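**Two-arm workcell, handout 2: the spool exercise**

Bring this to your bench slot. If you lost handout 1, it's on the Nomier page, under the folder everyone claims they can't open.

The job sounds like something you'd give a toddler. One arm holds or moves an object, the other deals with whatever is attached to it. In the Greenwood section we use string-like things on purpose. Rigid blocks flatter your code. Wire has opinions. 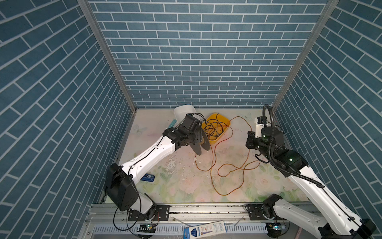
*Fig. 1. Both arms over the floor, orange wire in loops, black cable in the yellow basket.*

Before you start:

1. Check that each base is tight on the front rail. Fingers, then wrench.
2. Run the Skerotent homing script at speed 80. The slider goes to 230, and you will leave it alone.
3. Plan the holding arm first. The second arm waits until the first has a stable grip.

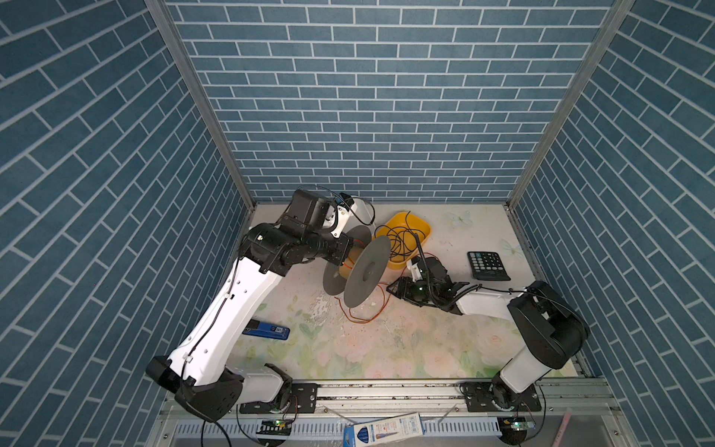 4. Bring the second arm in low and from the side. Two wrists in the same airspace will meet — they always do.
5. Save the log as an Asach file with your bench number in the name. "final_final" is not a bench number.

## Grip notes

A spool gives you very little to grab. Take it by a flange and it tilts; go for the hub and the flanges get in your way. Pick one, write down why, and be prepared to regret it in section 3 of your report.

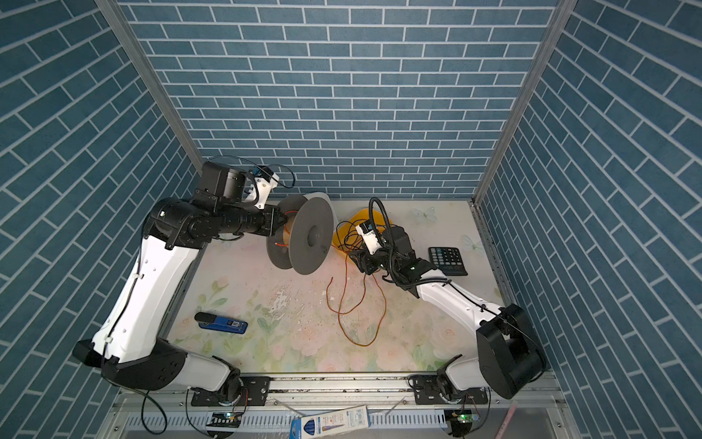
*Fig. 3. Spool held edge-on by the left arm, right gripper lowered at the yellow bowl.*

## What gets graded

The report is out of 100. A dropped spool costs nothing if your log shows where the plan and the arm parted ways. A perfect run with no log gets 2 points, for spelling your name.

Due 7th February, start of lab. The next chance to use the cell is July, and it's warm in there.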